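From: So-yul Ma
To: Kutano supper list
Subject: Re: [kutano] Plates, snack bags and the Friday table

Hi all,

Catching up on the plates thread after a long week, so sorry if I repeat something that's already been settled (I skimmed, I admit it).

Teodora Kos wrote:
> I went through the cupboard last night and we're down to a sad mix
> of dinner plates, half of them chipped. Do we want to buy a proper
> matching set before October, or keep limping along with whatever
> people drop off? I can get 96 plain white ones from Allside if
> somebody says yes by Friday. Also, are we still plating the snacks
> or just handing out bags?

First, the plates. I vote for limping along! I know, I know, matching looks nicer in the cupboard and they stack better. But I've grown really fond of the odd ones, and I think the table looks friendlier when it isn't all one color. My grandmother never owned two of the same plate in her life and people fought to eat at her house. If we do buy, could we get fewer than 96? We have never once fed that many people at a sitting, and I don't know where we'd put them. The bottom shelf is already full of Trolus casserole dishes, the ones with no lids.

What I would like is more plates with a rim. The totally flat ones are a pain with anything small or round. Grapes go right over the side, and don't get me started on peas. A bit of a raised edge and you can carry a plate across the room with one hand and a kid hanging off the other – I speak from experience.

And color! The pale pink is my favorite on a brown table. It's soft enough that it doesn't argue with the food, and orange and yellow things look so cheerful anywhere near it.

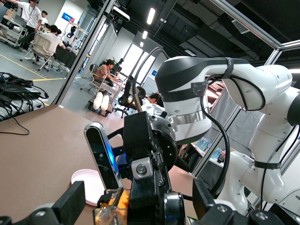
Haris Tomić thinks pink plates are fine for snacks but wants plain white for anything with gravy, and he'd sooner spend the money on serving spoons anyway. He also asked that whatever we get can go in the bottom rack of the dishwasher without being wedged in sideways.

I'm with him on the spoons. We have 3 big ones and two of those bend if you look at them. Could we do spoons first and see what's left over? I checked prices at the restaurant supply place on my way home and it was nearly 200 for the heavy plates in the quantity Teodora was talking about, and a whole lot less for a handful of decent spoons.

As for plating versus bags: can we do both? Little kids want their own thing to hold on to, and the grown-ups will pick from a plate all evening if you put one in front of them. Last time I opened a few bags onto plates for the long end of the table and left the rest closed, and the closed ones went home in coat pockets. That seemed to suit everyone. Less sweeping too – I only did the floor once.

One more thing while I'm at it. Whoever took the big blue mixing bowl home from the Sầm dinner, I'm not mad, I'd just like it back before I make the noodles. It has a piece of masking tape on the bottom with my initials, though that may have washed off by now. Leave it inside the side door, next to the boot tray, and I'll find it.

I can come early on Friday to wash whatever's been sitting in the cupboard, and I'll pull out the chipped plates while I'm there. Should I save those for Teodora Mujić's mosaic class, or does she have enough already?

So-yul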